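Saturday, September 9, 2023

I went to the lab although it is weekend, because Rutilio had the key until noon and I wanted more hours with the arm. The bus from Xolalpa was late and I walked the last part. My right shoulder still hurts from Thursday.

Today's task was the tulips. I must take the arm with the remote handle, bring it down beside the flowers, close on the stems and lift. It sounds like nothing. With my own hand I would do it while speaking on the phone. With the handle I have to think about each small turn of the wrist, and if I think too long, the arm makes a little stop in the air and Eliseo says the recording is ugly. He wants the movement to be smooth, so that the robot does not learn my doubts. I like this sentence of his and I also find it a bit unkind.

The first tries were bad. I came from too high and pushed the blossoms down with the fingers. Then I tried to come from the side, more slowly, with the gripper open from the beginning. This was better. I wrote in my notebook: open early, go beside, wait, close.
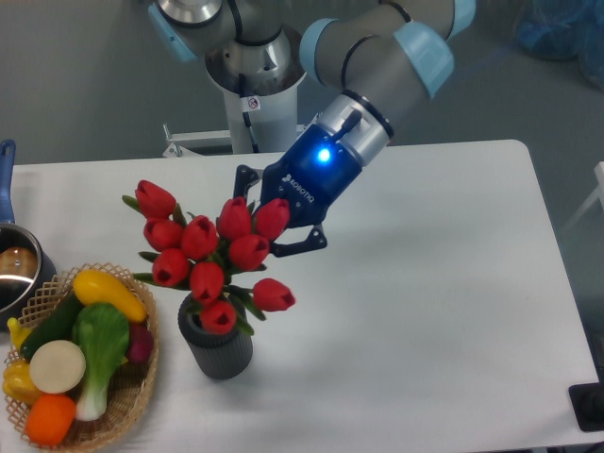

The gripper next to the tulips, still open. The vegetables were for later.

After the tulips I did the basket. The squash is easy to hold and the cucumber is not, at least for me. Twice I lost it and had to mark the recording as failed. Eliseo told me in the spring that failed ones are also useful, but I noticed that he keeps them in a separate folder and I have never seen him open it.

The counter on the computer says 1167 recordings for our group. The people in Tudberg have 2579, but they are more persons and they started before us. Rutilio says we should reach them in October. I did 13 today and I was tired like after a full day of translation at Stukura.

One thing I want to remember. Near the end I stopped looking at the handle – I only looked at the flowers, and my hand followed. For a few seconds I did not feel that there was a machine between. Then I noticed it, and of course I hit the vase.

I must ask Eliseo if I can change the angle of the chair. Also buy bread, and call my sister about the papers.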